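Home | Archive | Threads | Join | Log in

Search this list Go

Re: [Clirholm-literacy] Reading age data for the autumn cohort

On Friday the Sidau office wrote:

> Can schools say whether they will retest in September or carry over the
> spring scores? We have 500 places on the Tumura license and need to
> divide them up.

We will retest. Last year we carried the scores over and 13 students ended up in the wrong group until winter break.

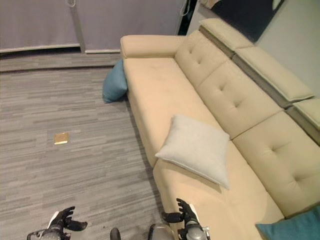 Cream sofa with tufted back cushions

We can manage with the places we had before. If Kinoshita drops out, please offer theirs to the smaller schools first.

On the tests themselves – the short version is fine for most of our grade seven students, but it tops out too early for the strong readers.

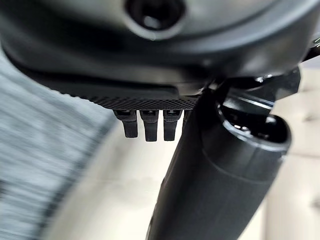 We give those students the long version over two class periods and enter the scores by hand. The import file still rejects any row with a blank teacher code, so check that column before you upload.
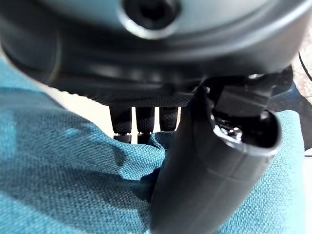

Three black fingers under a dark gray housing

Two items for the next call, if there is room:

1. Who pays for replacement test booklets. Our share of the $2000 is spent.
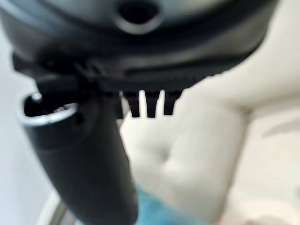
2. Whether the 3 training sessions can be held after 4 p.m. Our English teachers can't get class cover before then.

Reply | Forward | 3 replies | 0 shares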